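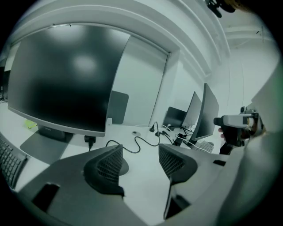
图3 桌面线缆整理任务的作业环境(手持夹爪视角)

4.2 办公桌面线缆整理

前一节讨论的餐具归位与衣物折叠,操作对象或为刚体,或为可平铺的薄片,评价标准相对明确。办公桌面的线缆整理则不同。该项工作在日常行政后勤中出现频繁,单次耗时不长,操作者一般无须培训即可完成,但在现有文献中很少作为独立任务加以评测。本节以该任务为对象,考察当前的模仿学习策略能否在未经改造的办公环境中达到可用水平。

作业环境如图3所示。白色桌面上分布有多台显示器、键盘、电源插头及黑白两色的细线缆,其中一根黑色线缆在桌面中部弯成S形,附近桌面嵌有一个小型圆形过线孔。显示器底座与线缆相距较近,末端执行器的可行进入方向因此受到限制。本文未对桌面物品作统一摆放,亦未更换线缆颜色或加贴标记。

任务分为两个子任务。子任务A要求将散置于桌面的插头及其线缆移至显示器后方的指定区域,线缆不得跨越键盘前沿。子任务B要求将线缆一端送入过线孔,并使桌面上的剩余线段不形成闭合线圈。两个子任务均允许双臂协同,执行过程中不得移动显示器底座。每次试验的时限为60秒,超时即判为失败。

示教数据由操作者使用手持夹爪采集,共600条,覆盖17张布置各异的办公桌。采集工作于5月在Pamar办公区完成,所有桌面均处于日常使用状态。数据经时间对齐后,用于训练Drullora策略网络;对照方法为基于关键点检测与运动规划的Charbonneau流程。两种方法部署于同一套Zarovano双臂平台,夹爪指面构型与采集设备保持一致,以减小示教与执行之间的接触差异。

试验结果显示,两种方法在子任务A上的表现明显优于子任务B。插头外形较为规则,抓取点易于确定,策略网络在多数桌面上能够一次完成抓取与搬移。失败主要发生在插头紧贴显示器底座的情形:夹爪手指与底座边缘发生干涉后,策略反复作小幅后撤与再次接近,直至超时。对照流程在同类情形下通常直接报告规划无解,耗时较短,但同样未能完成任务。

子任务B的困难集中于三个环节。其一为深度估计。黑色线缆落在深色底座的邻近区域时,对比度不足,线缆中心线的提取结果不连续,规划所得抓取点有时偏离线缆实际位置。其二为反光与遮挡。熄屏状态的显示器表面会映出顶部灯光,广角镜头又在视野边缘引入较强的桶形畸变,位于视野外侧的键盘与线缆形变显著,未经矫正的图像难以直接用于位置推断。其三为接触过程中的状态变化。线缆一端被提起后,其余部分随之滑动或扭转,初始观测很快失效,而策略网络的动作块长度为2秒,在此期间不重新读取图像,末端偏差由此累积。

针对第三个环节,本文将动作块长度缩短后重新进行了试验。送入过线孔的动作有所改善,双臂之间的协调却变得不稳定,出现一侧手臂已释放线缆而另一侧尚未夹紧的现象。延长动作块则使协调恢复平稳,孔位对准精度随之下降。两者之间的取舍在现有网络结构下未能消除。

此外,整理结果的判定本身存在分歧。部分试验虽满足子任务B的全部形式要求,参与评价的办公人员仍认为桌面不够整齐,理由包括线缆走向与桌沿不平行、插头朝向不便再次取用等。此类要求难以写入任务定义,示教数据中也未得到一致体现:不同操作者对同一桌面的处理方式差别较大,策略网络学到的往往是若干习惯的折中。

就工作效率而言,熟练操作者整理一张同类桌面的用时远低于双臂平台。平台在执行前还需完成标定与安全区域设定,若将此部分计入,单张桌面的总用时最长可达人工的17倍。以此衡量,该任务目前尚不具备替代人工的条件。在插头位置开阔、线缆数量较少的桌面上,平台可承担子任务A,穿线及最终整形仍须由人员完成。

上述结论受以下条件限制。试验桌面均为浅色,未涉及深色或带纹理的台面;线缆均未通电,插头的插拔操作不在评测范围之内;夹爪指垫的磨损程度未作单独控制。关于指垫材料对细线缆夹持稳定性的影响,将在4.3节结合工具悬挂任务一并讨论。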